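Robots on the gift pack bench – anyone else's site doing this? 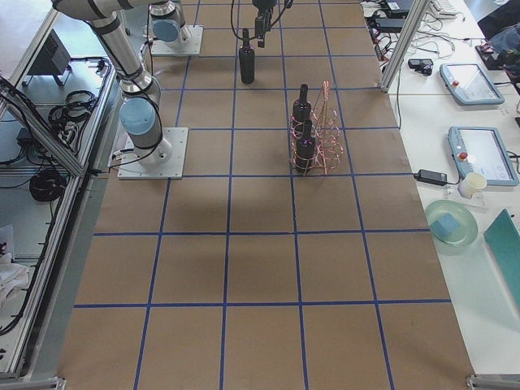

Gift packing at our Tresbridge shed went on trial with two arms in April. It used to be four of us and a radio. Management's line is that no jobs go, they just "change shape". Mine has changed into reading a pendant and taping squares on brown paper so we can all agree where a bottle is. The copper wine rack with the loops is the one the customers love, and it's a mongrel to load by hand too, so I do have some sympathy for the arm.
– corkdust

wurex_widow
We had Wurex in for the same thing. First month was 60 packs a shift, and I did more than that hungover.

palletjack13
Disagree. My wrists were shot after 2 years on that bench. Let the arm have the bottles and give me the pendant any day.

wurex_widow
Did they give you the pendant rate as well?

palletjack13
No. Fair point.

bako_nights
Oltomberg site put up a poster saying 1,193 hours saved. Saved for who, it didn't say. I got moved to labels.

corkdust
We get up to 13 stops a shift and each one needs a person to walk over and press something. So there's my new career – pressing something. The radio's gone too, apparently it was distracting. Has anyone got the new duties put in writing?

palletjack13
Get it in writing before the trial ends. We didn't.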